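**Pre-need contracts: changes to transfer and record handling**

The revised procedure for pre-need funeral contracts takes effect in March. It applies to all contracts written at the Varnovley and Stimdale locations, including those written before the change. Contract holders do not need to sign anything new. The price terms of existing contracts stay as they are.

The main change concerns transfers. A contract holder who moves out of the area may assign the contract to another funeral home. Until now the request could be made by phone and confirmed later by mail. Under the revised procedure, the request must be in writing and must name the receiving funeral home. We will answer within 30 days. The answer will state the amount held in trust, the interest credited to date, and any items that cannot be transferred. Items bought outright, such as a marker already cut or a vault already delivered to storage, stay with the contract holder and are handled on a separate form.

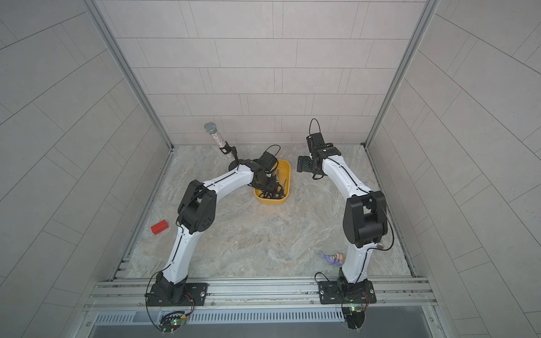

If the receiving funeral home does not accept the assignment within 90 days of our answer, the request lapses and the contract continues here unchanged. A new request can be filed at any time. There is no fee for the first request. Later requests on the same contract carry a filing charge, listed on the current general price list.

Jad Boutros has finished matching the paper contract files against the trust statements. The review covered 1252 contracts. In three cases the beneficiary's name was spelled differently on the contract and on the trust record, and the families have been contacted by letter. No balances were affected.

The older Stimdale files were kept under the name of the purchaser – not the person the arrangements were for – and this made them slow to find when a death was reported by a relative with a different last name. They are now indexed under both names. The contract number remains the quickest way to locate a file, and families are asked to keep it with their other papers.
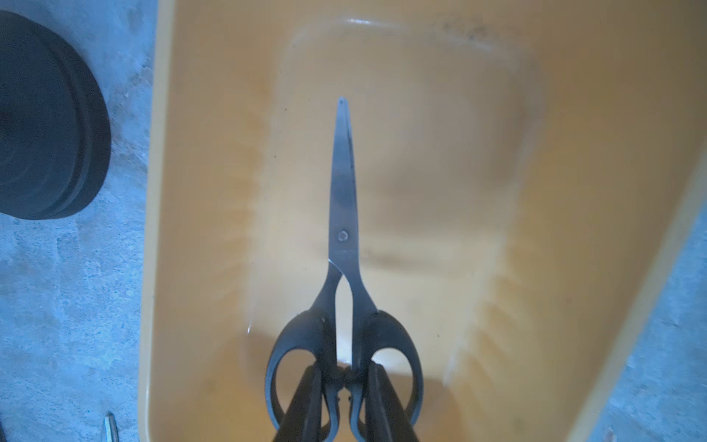 *Scissors with black handles, blades closed.*

Cash advance items are treated separately. These are charges we pay to others on the family's behalf: death certificates, newspaper notices, clergy honoraria and, in some cases, opening and closing of the grave. They are not price-protected unless the contract says so on its second page. Where the amount set aside is less than the charge at the time of service, the difference is billed to the estate. Where it is more, the excess is refunded to the estate or to the person named on the contract.

Irrevocable contracts may be transferred but not cashed out. Anyone who set up a contract as part of a benefits application should speak with their caseworker before filing a request, as a change of trustee may have to be reported.

Transfer forms are available at the front desk of either location. Questions about trust balances go to Sawsan Srour. Questions about markers and vaults already purchased go to Samer Matar at Varnovley.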